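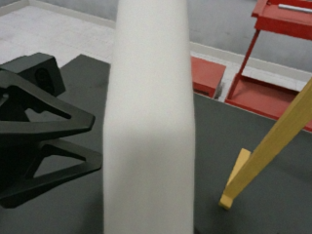 Subject: Re: [stream-gauges] Step in the Muvgate record after logger swap
Date: 28th October

On the Muvgate question, quoted below:

> We replaced the old float recorder at Muvgate in March with a
> Sorensen pressure logger. Since then the stage record sits higher
> than it did before, by an amount that looks constant by eye. The
> staff gauge was not moved. Low-flow discharge from the existing
> rating now comes out well above anything we get from wading
> measurements. Is this a sensor offset we can subtract, or do we
> need a new rating? I would like to fix it before the Burna
> comparison is rerun.
>
> Second question: do people keep the raw file or overwrite it once
> the correction is in?

I pulled the export from the list archive and went through it. There are 584 logger values with a staff reading entered against them. I dropped every pair where the staff note says "surging", "ice" or "read from bank", and every pair where the logger time and the field sheet time disagree by more than one recording interval. That leaves 517. All of what follows uses those.

The difference between logger and staff is not constant. It is close to 12 mm at low stage and shrinks as the water comes up. A plain subtraction would repair the summer values and push the high ones too low. I would not do it.

Two things could give that shape. The first is a wrong density or gravity setting in the logger, but that gives an error proportional to depth over the sensor, which should grow with stage. The sign is wrong unless there is also a fixed offset working against it. The second is the well. If the intake pipe is partly silted, the well lags the river, and on a falling stage the logger reads high. Most of the low-stage pairs were taken on recessions, so lag and stage are mixed together in this data set and I can't separate them from the export alone.

The test is simple enough. Pour a bucket of clean water into the well when the river is steady and log the decay at the shortest interval the instrument allows. At Clurcombe we did this before and after flushing the intake, and the before curve took so long to come back that we stopped waiting for it. If yours recovers within one or two minutes, forget the pipe and look at the settings page. Check these:

Reference level entered at installation, and whether it was typed in from the staff or from the benchmark sheet.
Vented or absolute sensor. If absolute, find out which barometer file was used and whether it was already reduced to sea level. Ours was, once.
Averaging period. The float recorder wrote spot values, and the default on the new unit may not.
Cable length and hanger. A hanger that slips gives a step, so look for one inside the post-March record as well as at the swap.

As for a new rating, I would leave it alone for now. The rating relates discharge to stage at the control, and the control has not changed as far as your message says. If the stage is wrong, fix the stage. Refitting the rating to a bad stage series hides the fault and leaves you with two curves to explain later. The exception is if the wading measurements fall off the old curve when plotted against the staff gauge. You have 4 measurements after the swap, which is thin, but plot them that way first. It takes a few minutes and needs no logger data at all.

For Burna, hold the comparison until the bucket test is done. If it has to go out sooner, use the staff readings and say so in the header.

On raw files – keep them, unedited, under the name the logger gave them. Corrections go in a second file with one line per correction: start, end, amount, reason. We overwrote ours at Clurcombe for several years and can no longer say which winters had the ice shift applied.

One item missing from your message: does the Muvgate logger run on local time or standard time? The field sheets look like local time to me. If the logger is on standard, a good part of the pairs I threw out for time mismatch can come back in.

Script and the filtered pairs are in the list's files area, in the Muvgate folder. Column 3 is the staff reading in meters.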